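Última atualização: maio

A garra também precisa de mecânico

Vou escrever isto depressa porque tenho a célula parada e só volto a mexer nela às 14h, quando chega o parafuso. Um parafuso. M3, cabeça baixa, desses que custam centavos e que ninguém no almoxarifado quis cadastrar. É disso que quero falar.

Trabalho com a manutenção de uma célula pequena que pega e solta tecido. Peça de roupa, pano, meia, o que vier no cesto. A Panidow montou, a Onuoha vendeu a garra, e a Hara, que é a empresa que me paga, ficou com o resto. O resto é quase tudo. O resto é a vida da máquina depois da foto da inauguração, depois do bolo, depois que o integrador foi embora com o notebook onde estava a única versão comentada do programa.

Minha opinião, para quem não quiser ler até o fim: a gente gasta dinheiro demais no modelo que decide onde pegar e dinheiro de menos nos dois dedos que pegam. E gasta zero com a rotina de quem cuida dos dedos. Zero mesmo. No orçamento da Ciltance, que é o nome do projeto, procurei a linha de manutenção e ela estava dentro de "diversos", junto com fita adesiva e café.

Primeiro os dedos. Garra paralela, dois dedos pretos, coisa simples, qualquer pessoa entende em um minuto. Por isso mesmo ninguém olha. O dedo desgasta na ponta, do lado de dentro, e o desgaste em tecido é traiçoeiro. Com peça rígida o dedo gasto escorrega, cai, faz barulho, alarme, alguém vem. Com tecido não. O tecido cede, acomoda, sobe junto mais ou menos, e cai no meio do caminho sem barulho nenhum. Você descobre no fim do turno, contando.

Na primeira semana em que assumi a célula o registro acusava 151 falhas de pega. Todo mundo achou que era visão. Claro. Sempre é visão, visão é chique. Recalibraram a câmera do punho, retreinaram, mexeram na luz, puseram luz a mais, tiraram a luz. Voltou igual. Aí passei a unha na face interna do dedo direito e senti o degrau. Degrau de desgaste, pequeno. Troquei o par (troca sempre o par, depois explico) e as falhas caíram para 25 na semana seguinte. Não mexi em uma linha de código.

Não conto isso para fazer pouco do pessoal de software, que trabalha muito e almoça mal. Conto porque a reunião de diagnóstico durou uma tarde inteira e em nenhum momento alguém se levantou da cadeira e foi até a célula.

Troca sempre o par. O motivo: o zero da garra é tirado com os dois dedos encostados. Se um é novo e outro é velho, o ponto de contato anda para o lado do velho, e aí o centro da pega já não é o centro que o programa conhece. Em caixa de papelão, tanto faz. Em bainha de tecido, onde você quer pinçar uma dobra fina, faz toda a diferença. Já vi gente guardar o dedo "bom" na gaveta para aproveitar depois. A gaveta da célula tem um monte de dedo bom. Nenhum presta.

Depois o aperto. Furo passante, parafuso, trava química fraca. Fraca! Já peguei garra montada com trava forte e para tirar o dedo foi maçarico, e maçarico perto de cabo de encoder é uma experiência que não desejo. Torque baixo, com chave de torque, não "no sentimento". O manual da Onuoha dá o valor numa tabela que está na página errada do índice, mas está lá. Plástico com metal relaxa, então reaperto depois do primeiro turno. Isso não está no manual. Aprendi com dedo no chão.

Zerar. Abrir tudo, fechar devagar, sem nada no meio, ler a corrente do motor, gravar. Cinco ciclos, porque o primeiro sempre mente um pouco, o redutor está frio, a graxa está parada. Se os ciclos não concordam entre si o problema não é zero, é folga, e aí não adianta gravar nada. Desmonta. Eu sei que a produção está esperando. Desmonta assim mesmo.

Força. Aqui eu brigo com todo mundo. A tendência é subir a força quando começa a cair peça. Sobe dez por cento, melhora, todo mundo feliz, na outra semana sobe mais. Isso é dívida. Tecido apertado demais marca, malha fina puxa fio, e o dedo gasta mais rápido, o que faz cair peça, o que faz subir a força. Encontrei a nossa em 94 por cento do máximo. Quem tinha colocado lá? O registro dizia "admin". Somos todos admin, esse é outro artigo.

Minha regra agora é que força só muda com dedo novo e zero feito. Se a célula só funciona com a força lá em cima, ela não funciona. Está escrito na porta do painel, com caneta, já apagaram uma vez e eu escrevi de novo.

Limpeza. Fiapo. Ninguém que projeta garra lava roupa em casa, é a minha teoria. O fiapo entra na base, em volta da guia, junta com a graxa e vira um feltro. O feltro segura o dedo no fim do curso e a garra acha que pegou alguma coisa. Corrente subiu, logo tem peça. Não tem peça, tem feltro. A célula vai até o destino, abre a mão com toda a solenidade e solta nada. Pincel seco todo começo de turno, aspirador com bico fino, nunca ar comprimido, que só empurra a sujeira para dentro da guia. Tirei a pistola de ar do gancho e escondi. Acharam. Escondi melhor.

E os cabos. No punho passa tudo: alimentação, dados da câmera, o que mais inventarem no próximo projeto. Cada um desses fios dobra a cada movimento, no mesmo lugar, o dia inteiro. Quem instala prende com abraçadeira bem apertada porque fica bonito. Bonito quebra. O cabo tem que ter barriga, um laço solto, feio, que não raspe em nada com o punho virado até o limite. Antes de entregar a célula eu levo o punho a todos os extremos com a mão, devagar, olhando só o cabo. Demora. Perguntam se estou fazendo alongamento.

Chego ao que me fez sentar para escrever. Na semana passada veio a proposta de "atualização" da célula. Bonita, encadernada, com espiral. Modelo novo, servidor novo, painel com gráfico colorido. Na última página, manutenção: "conforme necessidade". Conforme necessidade quer dizer quando quebrar. Quando quebrar quer dizer eu, às 14h, esperando um parafuso.

O que eu queria no lugar é barato. Um jogo de dedos de reserva na parede, à vista, com etiqueta do lado. Um caderno (de papel, sim) com data de troca, valor de zero, força. Meia hora parada por turno que não seja negociável com a produção. E que o pessoal do modelo venha ver uma troca de dedo uma vez, de perto, segurando a lanterna. Só isso já mudaria o jeito como lêem o gráfico deles.

Vão dizer que falo em causa própria. Falo. Mas tem um argumento que não depende do meu salário: o modelo aprende com o que a garra faz. Se a garra está torta, o modelo aprende torto, e aprende muito bem, com uma competência que dá até raiva. Quando você enfim conserta a garra ele passa a errar, e aí pedem para eu "voltar como estava". Já me pediram isso. Por escrito. Guardei o email.

Também me dizem que com garra melhor, com ventosa, com mão de muitos dedos, o problema some. Muda de lugar. Mão de muitos dedos tem muitos parafusos. Para o nosso trabalho dois bastam, desde que estejam iguais, limpos e apertados certo. Pano é uma coisa difícil, ele dobra, esconde a própria borda, embola na ponta. Quando a pega entra bem, a parte estreita fica presa entre as duas faces e o resto abre para cima. Quem cuida da célula aprende a olhar para esse pedaço preso, e só depois para o pano.
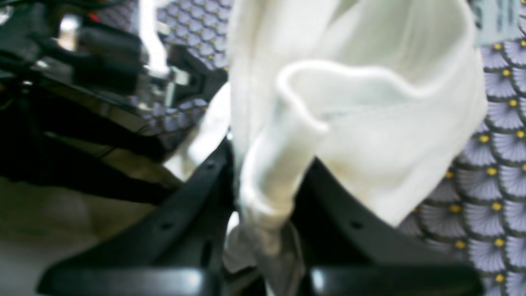

Tecido branco preso entre os dois dedos da garra, visto pela câmera do punho.

Eu olho muito quadro como esse. Pela câmera do punho dá para adiantar metade da inspeção sem abrir a porta da célula: ver onde o pano encosta, se as pregas saem da pinça ou se escapam por um lado, se um dedo está chegando antes do outro. Comparo com os antigos, da época da troca. Não substitui a unha na face do dedo, nada substitui, mas avisa. Pedi que a célula guardasse uma imagem de pega por hora só para isso. Responderam que o armazenamento era caro. Guardam tudo para treinar o modelo, mas uma por hora para a manutenção era caro. Enfim, liberaram, depois de muita insistência e de eu mostrar o caderno.

Um último ponto, que quase esqueço. Quem faz manutenção precisa ter direito de parar. Não pedir para parar, parar. Na célula antiga da Hara o botão era meu e ninguém discutia. Nesta o botão é meu mas cada parada gera um aviso automático para umas pessoas que eu nunca vi, e elas respondem com ponto de interrogação. Só o ponto, sem frase. Isso ensina o mecânico a não parar, e mecânico que não para deixa a garra chegar em 94 por cento sem ninguém saber como.

Ligaram da portaria, o parafuso chegou. Vieram dois e um é M4. Vou trocar o par, fazer os cinco ciclos e anotar no caderno. A resposta à proposta mando amanhã, com a última página riscada e a minha grampeada por cima.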